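5. Using the board flat on a table

This section covers the Korna board when it is laid flat on a table top. For wall fixing, see section 4. The instructions for wiping and for the eraser apply to both positions unless a note says otherwise.

5.1 Before you start

Choose a table that is level and larger than the board on all sides. A board that hangs over the edge of the table will tip when someone leans on the corner. Glass table tops can be used with the foam pads from bag C fitted under the corners of the board.

You will need:
the board
the eraser
a soft cloth, not supplied
clean water, 200 ml
the edge tool, for boards supplied with protective film

CAUTION: Do not put the board down on a table that still has crumbs, staples or dried glue on it. Hard bits under the board will press through the backing and show as raised spots on the writing surface.

5.2 Laying the board down

1. Clear the table and wipe it with a dry cloth.
2. Stand the board on its long edge at the back of the table, writing surface facing you.
3. With one hand at each short edge, draw the bottom of the board towards you and let the top edge go back until the board is lying down. Large boards need two people.
4. Press lightly on each corner in turn. If a corner moves, add one foam pad under it and press again.
5. Run your hand along all the edges of the board. There should be no film sticking up and no burrs.

Note: the board does not need to be fastened to the table. If it slides during use, put a rubber mat under it. Do not use double-sided tape, which cannot be removed from the backing without tearing it.

5.3 Removing the protective film

Boards packed after November are supplied with a clear film on the writing surface. Older boards have no film and you can go on to 5.4.

Hold the edge tool by the patterned part. The smooth end is for the film. Keep the tool almost flat to the board and push it under the film at one corner, no further than 9 mm. Put the tool down as soon as the film has lifted and pull the rest away by hand, back over itself, at a steady speed. 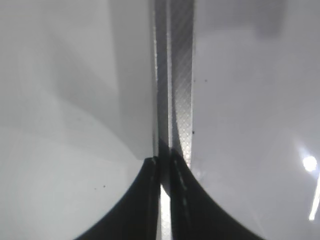 Do not use a knife or a screwdriver for this job. A scratch in the surface holds ink and cannot be polished out. If the film tears, start again from the opposite corner. Small pieces left in the middle of the board will come up with a fingertip and a little warm water.

Leave the board uncovered for one hour before writing on it. A faint smell from the adhesive is normal and goes away in a ventilated room.

5.4 The eraser

The Stavo eraser is a block with a rigid white top and a felt strip along the lower edge. Only the felt should touch the board. The top is there to be held and has no cleaning function.

Check the eraser before first use:

1. Turn it over and look at the felt. It should be even, with no bare areas and no loose threads.
2. Press the felt along its whole length with your thumb. It should spring back.
3. Look for grit. Anything caught in the felt should be picked out or brushed out before the eraser goes near the board.

If the felt has come away at one end, do not glue it. Order a new eraser under part number 334. The felt is not sold separately.

5.5 White plastic parts

Some loose parts are white, like the board and the top of the eraser, and are easily missed when they are lying on it. Put them to one side before you begin wiping. Parts left on the board will be pushed ahead of the eraser and may mark the surface.
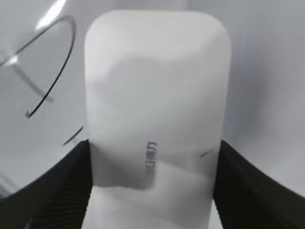 White part with rounded corners. Small dark marking on the face.

Any printing on a plastic part should be left as it is. Alcohol-based cleaners will take it off, and without it the part is harder to match against the parts list. Clean plastic parts with a damp cloth only, and dry them straight away.

Thin parts can be held by the sides, but should not be squeezed hard. They are made to give a little. A part that has been left bent for a long time may keep a slight curve. To correct this, lay it under a heavy book overnight, on a flat surface, at room temperature. Do not warm it with a hairdryer or leave it on a radiator.
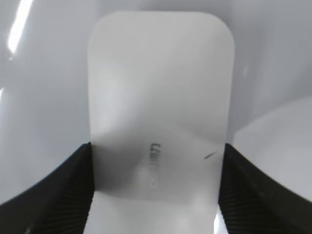 Store thin parts lying down, never stood on a narrow edge against a wall. If several are stored in one pile, put a sheet of plain paper between each of them. Newspaper leaves ink on white plastic and should not be used.

5.6 Wiping the board

A board lying flat has to be wiped differently from one on a wall. On a wall the dry ink dust falls off the bottom edge. On a table it stays where it is until it is moved, and a second pass with the same eraser will spread it as a grey haze.

1. Let the ink dry. Fresh ink needs only a few seconds but will smear if it is wiped too soon.
2. Place the eraser on the board, felt down, at the edge furthest from you.
3. Draw it towards you in one straight stroke with light, even pressure. Keep the whole of the felt on the board.
4. Lift the eraser at the near edge. Do not slide it sideways to the next strip.
5. Return to the far edge and repeat, each stroke overlapping the last by one third of the width of the eraser.
6. Pick up the dust along the near edge with a dry cloth.

Note: wiping in circles is quicker on small patches, but it leaves rings that show in low side light. Use straight strokes for the final pass.

Cables, sleeves and cords should be kept clear of the writing. A cord that drags over fresh ink will carry it to the rest of the board – and the line it leaves is usually too thin to notice until it has dried.

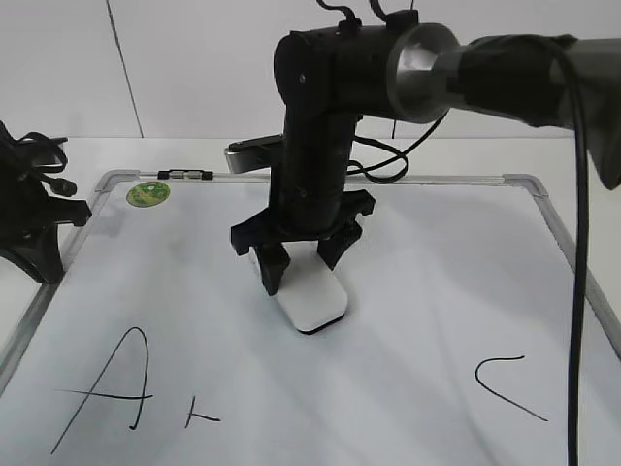 Heavier pressure does not clean better. If a line remains after two passes with the felt, stop and use the damp method in 5.7. Pressing down on a tilted eraser brings the hard edge of the block into contact with the surface, and this is the most common cause of the long curved scratches reported to us.

5.7 Damp cleaning

Damp cleaning is needed once a week in normal use, and whenever a shadow of old writing can be seen.

1. Wipe the board dry as described in 5.6.
2. Dip the cloth in the water and wring it out well.
3. Wipe the board from the far edge to the near edge.
4. Turn the cloth over and wipe again, this time from side to side.
5. Dry the board with a second cloth. Take care at the edges, where water collects when the board is flat.

CAUTION: Do not pour or spray water directly on to the board when it is lying down. Water that gets in behind the edge will make the core swell. Damage of this kind is not covered by the guarantee.

For permanent marker, write over the mark with an ordinary board pen, wait for five seconds and wipe with the dry cloth. Repeat as needed, then damp clean the whole area.

5.8 Cleaning the eraser

Tap the felt against the inside of a bin to shake out the dust. If it is still grey, brush it lengthways with a dry nail brush. The felt may be washed in cool water with a drop of washing-up liquid, but the block must not be left to soak. Stand it on its side to dry, away from direct heat. Allow a full day. A damp felt will leave streaks.

5.9 Faults

Grey haze over the whole board: eraser full of dust. Clean as in 5.8, then damp clean the board.

Writing will not wipe off in one area: film or adhesive left on the surface. See 5.3.

Eraser jumps or judders: felt damp, or surface not dried after cleaning. Dry both.

Board rocks: foam pad missing or compressed. See 5.2, step 4.

Ink gathers in beads: wrong type of pen, or grease from hands. Damp clean and try again with a dry-wipe pen.

If the fault remains, write to Grindness service, for the attention of Erhan Keskin, with the part number and the place of purchase.

Section 5 checked by K. Kershaw. Issued January 3, 2024. Replaces all earlier sheets on flat use.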